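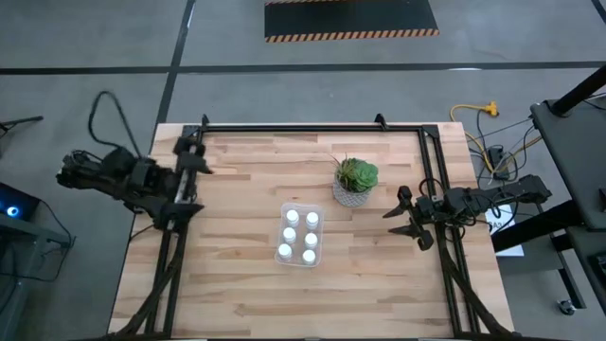 La bandeja transparente con sus seis botellitas de tapa blanca y, al lado, la maceta de las suculentas.

Mesa, bandeja y maceta: pequeña galería de un rincón que me tiene enamorada

¡Hola otra vez! Me habíais pedido más fotos de las cosas que voy poniendo sobre la mesa de madera, y como los domingos son para esto (café, música bajita y a mover trastos de sitio), hoy toca galería. Bueno, galería con una sola foto, que de las demás ya hablaremos, pero con muchas notas, porque me enrollo como una persiana y lo sabéis.

07/03/2021

La mesa

Es de tablillas estrechas unidas, de esas de carnicero, y lo que más me gusta es que no hay dos del mismo color. Las hay crema, las hay tostadas y las hay tirando a rosa, con vetas más oscuras y algún nudo pequeñito. Mi madre dice que parece un turrón y ya no puedo dejar de verlo. La compré en Drunia en septiembre, después de darle vueltas todo el verano, y le paso aceite cada dos meses con un trapo viejo de algodón. Si tenéis una parecida: poco aceite, frotad en el sentido de la veta y dejadla tranquila una noche entera antes de ponerle nada encima. Yo la primera vez no esperé y se me quedó marcado el culo de una taza, que luego tuve que lijar con toda la paciencia del mundo.

La bandeja

¡Mi descubrimiento del invierno! Es de plástico transparente, con las esquinas redondeadas y un borde finito, y como se ve la madera a través no me tapa la mesa (que para eso me gasté los ahorros). La encontré en Zikier, en la balda de abajo del todo, y me llevé 2 por si acaso. La otra está en el baño con las gomas del pelo.

Los botes los pongo en dos columnas de tres y así me caben sin bailar. La bandeja, eso sí, me gusta un poco girada. La he puesto recta mil veces y me parece que estoy en la consulta del dentista, la tuerzo un pelín y ya respira. Manías mías, lo reconozco.

Los botecitos

Pequeños y con tapa blanca redonda, todos con la misma tapa, que es lo que hace que el conjunto se vea ordenado. Son de Owusu, vienen en paquete y me costaron 480 pesetas de las de antes, como digo yo cuando no quiero confesar el precio. Varios me habéis preguntado si les pongo etiqueta: sí, pero en la base, con un trocito de cinta de papel, y la cambio cuando cambio lo de dentro.

Las suculentas

Aquí viene mi ojito derecho. La maceta es redonda, de un gris muy claro, con un dibujo en relieve como de celosía que cuando pasas el dedo da gustito. A la derecha va la roseta verde, bien llena, de hojas anchas unas encima de otras, y a la izquierda la pinchosa, de hojas finas entre verdes y marrón rojizo, con unas puntas que se escapan por encima de la maceta y la despeinan entera. Me encanta esa mezcla, una tan repeinada y la otra con pelos de recién levantada.

La combinación me la sugirió Nii Quansah, que lleva el puesto de plantas al que voy con Mama (así se llama la perrita, no mi madre, que luego os liais en los comentarios). Me dijo que las juntara en la misma maceta y que la pusiera en una esquina de la bandeja, nunca en el centro. Le hice caso a medias: la tengo fuera, un poco más arriba y hacia la derecha, y ahí se queda.

Lo que me falta

Quiero un paño de lino para debajo de la maceta, uno crudo, sin dibujos. He visto 5 y ninguno me convence. Si sabéis de alguno que no destiña, dejádmelo en los comentarios, que los leo todos, aunque tarde un poco en contestar. ¡Besos!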